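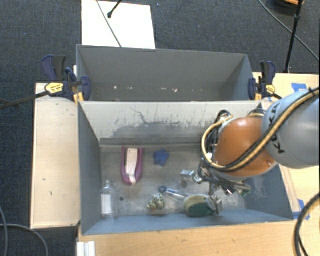
India has 28 states and 8 union territories, and a learner who tries to take in the whole list in one sitting usually mixes up the capitals of the smaller ones. Sort the material before you memorize any of it. Two open-topped grey bins set one behind the other will do for the sorting: states go in the front bin, union territories in the one behind it. Write one name per card, with the capital on the back.

Step 1. Take the state cards and split them by region: north, northeast, east, center, west, south. Put the northeast aside. It holds 7 states plus Sikkim and needs a session of its own.

Step 2. Study 7 cards per session. Read the state, say the capital aloud, then turn the card over. A wrong answer goes to the bottom of the pile.

Step 3. Mark the shared capital. Chandigarh serves both Punjab and Haryana, and it is also a union territory, so it appears on three cards. Use the same color of ink on all of them.

Step 4. Mark the cards that carry 2 capitals. Maharashtra has Mumbai, with Nagpur for the winter session of the legislature. Himachal Pradesh has Shimla, with Dharamshala as its winter capital.

Step 5. Check the date of your source. Printed lists made before February 2014 show neither Telangana nor Ladakh as separate units.

Step 6. Test with a blank outline map. Write in the capitals first and the state names second.

A printable card set is kept on the Flurno page. Corrections go to Florante Panganiban.

Last revised January 10, 2025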